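How I Keep a Pantry Price Book (and Why I Still Do It on Paper)

Posted 31 Jul 2019

I've been keeping a price book since the March my rent went up, and people keep asking me how it works, so I finally sat down and typed the whole thing out. It's a notebook where you write down what you paid for the stuff you buy over and over. You can set one up tonight with a pen and a pile of old receipts!

What you need

A small notebook that fits in your bag or coat pocket
A pen
Your last few grocery receipts
A phone calculator

Step 1: Pick your regulars

Don't try to track the whole store. I did that my first time around and quit before I'd gotten through the canned goods. Go through your receipts and circle the things that show up again and again. For me that was coffee, oats, rice, crackers, canned tomatoes, dish soap, peanut butter, cheese and eggs, so I started with nine pages, one for each.

Step 2: Set up the page

Write the item at the top, big enough to find when you're standing in an aisle with a cart behind you. Then rule five columns: date, store, brand, size, price. Leave a skinny sixth column on the right for the unit price. My friend Yavuz does his on a spreadsheet and it's gorgeous, but I like being able to flip.

Step 3: Work out the unit price

Divide the price by the size. A 16 ounce jar at $3.20 comes to 20 cents an ounce. A 28 ounce jar at $6.16 comes to 22 cents an ounce, so the big jar loses (this happens way more than you'd think). Stick to one unit per page. If half your oats are in ounces and the other half in grams, you'll never compare them.

Step 4: Circle your low

Every time you hit a new lowest unit price, circle it and cross out the old circle. That's your "buy two" number. When I see my coffee at or under the circled price, I stock up. If it's over, I buy one bag and go home.

Step 5: Check the boxed stuff twice

Snacks and crackers are where my book earns its keep. The box stays the same height and the weight printed on it goes down, and you'd never notice unless you had last year's number written in front of you. Copy the net weight off the package every time, even when you're sure you know it.
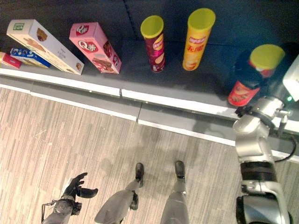 Do I have to write down sale prices too?

Write them down, but put a little S next to them. After a few months you'll start to see how often your store runs the same sale, and you can hold off on crackers until it comes back.

Step 6: Keep it going

I fill mine in while the kettle boils after a shopping trip. Receipts go in the back pocket of the notebook until then. If I miss a trip, I let it go and pick up with the next one.

My current book is a Brulten with a stitched spine, and it lies flat on the counter, which I love. The one before that had a glued spine and dropped its rice page somewhere in the parking lot. I'm still a bit sore about the rice page.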